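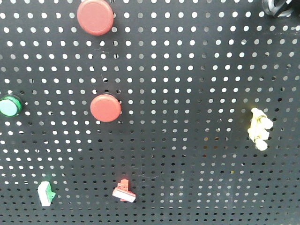
3. Mounting the buttons on the panel

This section is for the Denero perforated panel together with the Preren round push buttons. If you have bought the panel alone, read 3.1, 3.2 and 3.8 only. The wall bracket and the feet are explained in section 2, and must be finished before you begin here.

3.1 Before you begin

Put the panel on a table with a blanket or a thick towel under it. The surface of the metal can be scratched by sand, by small screws and by the table itself. Thin light scratches do not change the strength of the panel, but they are easy to see on the dark color and they cannot be polished away.

Prepare these things:

- the panel
- the buttons, each with its collar and its lock nut
- the bag with adapter plates and small screws
- a flat screwdriver and a cross screwdriver
- a soft pencil or paper tape
- a dry cloth
- the cable set, if you will connect the buttons today

The small holes of the panel are for the screws of the adapter plates. They are much too small for the neck of a push button. For each button you must use one of the large openings, which are closed with a cover from the factory, or make a new opening (see 3.4).

Caution: The panel has no power by itself, but the control box does. Keep the control box unplugged until you arrive at 3.7.

3.2 Which side is the front

The two sides of the panel look almost the same. The front side has the smooth edge around every hole. On the back side the edge is a little sharp. Move your finger slowly over the holes and you will feel the difference.

When the panel stands up with light behind it, the holes look bright and the metal looks darker than it is. Small marks and pencil lines are then hard to find. We advise to mark the positions with the panel lying flat, under a lamp which is on your side.

3.3 Planning the positions

Please take time for this part. Moving a button later is possible, but you must loosen the cable again and the covers sometimes leave a ring on the metal.

1. Lay all the parts on the front side of the panel, without fixing anything. Red buttons, other buttons, switches, everything you want to mount.

2. Place the most used button first. For most people it should be near the middle of the panel, where the hand arrives without stretching.

3. If you mount two buttons of the same color, leave several rows of holes free between them. With thick gloves, or when one is in a hurry, two close buttons are easily pushed together.

4. Try to keep buttons which belong together in one line, up and down or left and right. It does not need to be exact to the hole.

5. Look behind the panel. The body of the button is deeper than its cap is high. It must not touch the wall bracket, the feet or another body.

6. Push each part with one finger, as you will do in real use. If your hand covers a label or another button, change the position now.

7. Mark the center of each part with a small piece of paper tape. Write on the tape what comes there.

Note: Large areas without any part are no problem. It is better to leave metal free than to put everything in one corner. You can add parts later, and the empty area is also good for labels.

Note: Two round buttons of the same color can have different sizes. Check the size which is printed on the bag and not only the cap. The caps of the two Preren sizes look very similar when they do not lie side by side.

3.4 Preparing the openings

If your position is on a large opening:

1. Press the cover out from the back side with your thumb. Do not lift it from the front with a screwdriver.

2. Keep the cover. You will need it if the button is moved.

3. Clean the edge of the opening with the dry cloth.

If there is no opening at your position:

1. Print the drilling template from the download page and cut it out. The opening for the small button is 19 mm. The opening for the large button is written on its own template.

2. Put the template on the front side, so that the cross lies over the center of a small hole. Fix it with tape on all sides.

3. Clamp the panel on a piece of wood. Open the hole with a step drill, at low speed, from the front.

4. Remove the sharp edge on both sides with a round file.

5. Take away all metal dust with a vacuum cleaner. Dust that stays in the small holes will fall later into the switch bodies.

Caution: Wear safety glasses and gloves. The step drill can catch in the neighboring holes and turn the panel. Never hold the panel with your hand during drilling.

Caution: Do not drill when a button is already mounted on the panel. Take it out first, also if it is far away.

3.5 Mounting a round push button

Do one button completely before you open the next bag. The lock nuts of the two sizes are different but they look the same.

1. Unscrew the lock nut from the neck and put it aside.

2. Slide the collar on the neck from the back of the cap. The flat side of the collar looks to the panel.

3. Put the neck through the opening from the front. The small arrow on the body must point up.

4. Hold the cap with one hand. Put the lock nut on the neck from behind and turn it clockwise until it touches the metal.

5. Check from the front that the collar lies flat all around. A very thin ring of it may be seen around the cap. If the ring is wide on one side and disappears on the other, the button is not in the center. Loosen and correct.

6. Tighten the nut one quarter of a turn more. Use fingers only. With a wrench the neck can crack.

7. Push the cap several times, in the middle and near the edge. It should go down evenly and return by itself.

If the cap returns slowly, the nut is too tight or there is dust under the collar. Take the button out, clean the opening and repeat from step 2.

Note: The caps are slightly domed and have a low rim. This rim is part of the cap. Please do not try to remove it as if it was a protection film.

3.6 Mounting other parts with the adapter plate

Switches, lamps and small boxes that do not have a round neck are mounted with an adapter plate. The Cardoso switches fit directly on the plate. For parts of other makers, compare the screw distance with the drawing in the bag.

1. Screw the part on the adapter plate. Do not tighten completely.

2. Hold the plate on the panel and move it until the screw slots are over small holes. With this pattern you will always find two holes that fit, if you turn the plate a little.

3. Put the screws in from the front and the washers and nuts from behind. Two screws in opposite corners are enough for light parts. For parts which are pulled or turned by hand, use four.

4. Make the part straight, then tighten the plate first and the part after.

Note: Use only the short screws from the bag. Longer screws come out of the back and damage the cables.

3.7 Cables and first test

The cables of the Astard set are 2,000 mm long and must not be extended. If the cable is too long, make a large loop and fix it behind the panel. Do not cut off the plug.

1. Check again that the control box is unplugged.

2. Connect each cable to the body of the button. The plug goes in only one way. If it needs force, turn it.

3. Put a number label on both ends of each cable, the same number as on your paper tape.

4. Fix the cables to the panel with cable ties through the small holes. Leave a soft curve near every button. The cable should not pull on the plug.

5. Cut the ends of the ties short, and turn the heads of the ties to the back.

6. Connect the cables to the control box, beginning with input 1.

7. Plug in the control box. Push the buttons one after the other and look at the lamps on the box. Each button should light one lamp only.

If two lamps light with one button, two plugs are exchanged or a plug is only half inside. If no lamp lights, try the same button with a different input before you open the body.

Caution: A red cap is only a color. The Preren push buttons are not emergency stop buttons and they are not tested for this use. Do not use them to stop a machine where a person can be hurt.

3.8 Cleaning and checking

Wipe the panel with a soft cloth that is slightly wet. For dust in the holes use a dry brush, always from front to back. Alcohol and kitchen cleaners make the caps matte in some places and shiny in others, and this cannot be repaired.

Once a month, and always after the panel was moved:

- turn each cap lightly by hand; if the whole button turns, tighten the lock nut
- look behind the panel for loose ties
- check that no screw is missing from the adapter plates

Light scratches may be left as they are. If a scratch goes down to the bare metal and the panel is in a humid room, cover it with a thin layer of paint in the same color. Do not spray paint. It closes the holes and goes under the collars.

3.9 Removing or moving a button

1. Unplug the control box.

2. Remove the cable from the body. Pull on the plug, not on the cable.

3. Turn the lock nut counterclockwise while you hold the cap from the front.

4. Take the button out, and put collar and nut back on the neck immediately so they are not lost.

5. Close the opening with a cover. For the openings you made yourself, covers can be ordered as a spare part, in packs of one size.

6. Write the new position in the table on the last page of this guide.

Continue with section 4, Labels and Input Names.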